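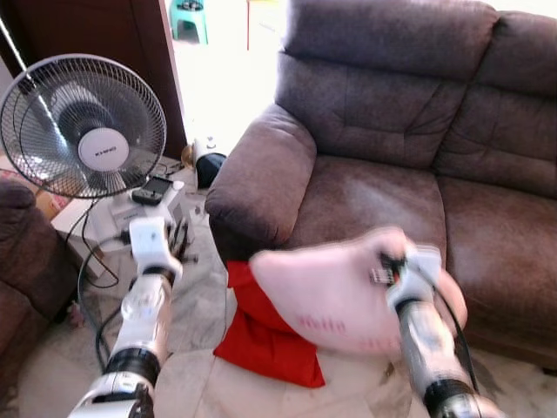 Station 4, pillow pickup. Pink one on its way to the sofa, red one still on the floor.

Pre-session checklist, home tasks, living room
Filled in by Keith Cosgrove, afternoon block, May

1. Emergency stop within reach of the operator – OK
Tested it twice, once with the arms parked and once during a slow move. Both stops were clean. Florencio likes it on his left side, and I'm fine with that as long as it goes back on its hook when he swaps out with Nevzat.

2. Arm joints and collars – OK
No play in either arm. I gave both wrists a good wiggle and they felt solid!

3. Gripper fingers – OK, with a note
The fingers close evenly. Please wipe them down between blocks, though (pillow fuzz gets in there and then you wonder why your grip is slipping).

4. Arm cable – WATCH
There's a thin black cable that follows the right arm down, and I'd like more slack in it before we start the high-reach tasks. It's fine for sofa height. Bülent has the longer clips, so ask him.

5. Floor clear of cables – NOT OK
My big gripe today. The black cables by the fan are in a tangle and they loop right out over the floor. Tape them or push them back to the wall before the base drives anywhere on that side. I've written this one up before, folks.

6. Loose items near the work area – FIX
There's a phone sitting on the white box under the fan. Whoever's it is, please come get it. Phones go in the tray by the door during recording.

7. Doorway – OK
Door's open and we've got lots of daylight coming in. Leave it the same way for the whole block so the light doesn't jump between episodes. If you have to shut it, start a new batch and say so in the log.

8. Speed limit – OK
Set to the house limit. The pink pillow still gets moving at a pretty good clip on the swing over to the seat, so keep people back from that end of the sofa. I'd also like to see gentler swings – the model is going to copy whatever we show it, bad habits included.

9. Start positions – OK
Crumpled is good! Drop the pillows any old way and don't smooth them out first. We have 217 good episodes of this task and far too many of the early ones begin with a nice flat pillow.

10. Recording and labels – OK
Disk space is plenty. Failed grabs stay in, marked as failed. Dwight found 9 in the Odby set that had been marked as good, so slow down a little on the labeling.

Result: hold until items 5 and 6 are done, then go ahead. Item 4 can wait for the next block. Come find me when the cables are taped and I'll sign.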